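Seasonal work permits: what changes for employers and workers
Speaker notes, Altbridge session, morning slot

Opening (keep it short)

Thank the hosts. Say who the talk is for: growers, packers and the people in the office who deal with permits. I am not a lawyer and I can't take individual cases from the floor. Leave those for the help desk by the door.

Where we are now

A seasonal permit lasts up to six months and is tied to one employer. If the work dries up, the worker has to leave or start again from scratch. Last season the region issued 1,000 permits. Of those, 703 went to workers who had been before. Pause here. Most of the people we are talking about already know the job, the housing and the bus timetable, yet they fill in the same forms as someone coming for the first time.

What the new rules say

From October a returning worker can apply on a short form, provided they left on time last season. The permit can be moved once to a second employer, as long as both are on the register. The checks on housing get stricter. An inspector can now visit before the first worker arrives, and a failed visit holds up every permit for that site.

Ask for a show of hands: who has had a housing visit in the past year? 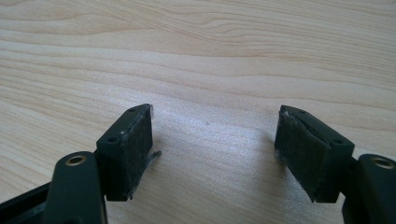
The transfer rule is the one I get most questions about. Both employers have to sign, and the worker has to agree in writing in a language they read. The second employer takes on the housing duty from the first day. If the new job falls through, the worker has 3 weeks to find another registered employer. Under the old rules there was no such period at all.

The Herkach trial

Growers near Herkach tried the transfer scheme with 300 workers. Most moves were from soft fruit to apples late in the season. The paperwork was slower than promised, mainly at the Cakum office, where transfers were still being typed in by hand. Wages were paid late in a few cases because the two employers disagreed over who owed the last week. The final rules put that on the first employer.

Mention Dudek Farms here if time allows. They put both sets of payslips in one folder for each worker and had no disputes.

What is still missing

No decision yet on family visits. No fee has been set for the short form. The complaints line is open only in office hours, when most pickers are in the field. I have raised this twice and will raise it again at the spring meeting.

Questions

Fifteen minutes. Repeat each question into the microphone. Handouts are on the side table, with the register form on the back page.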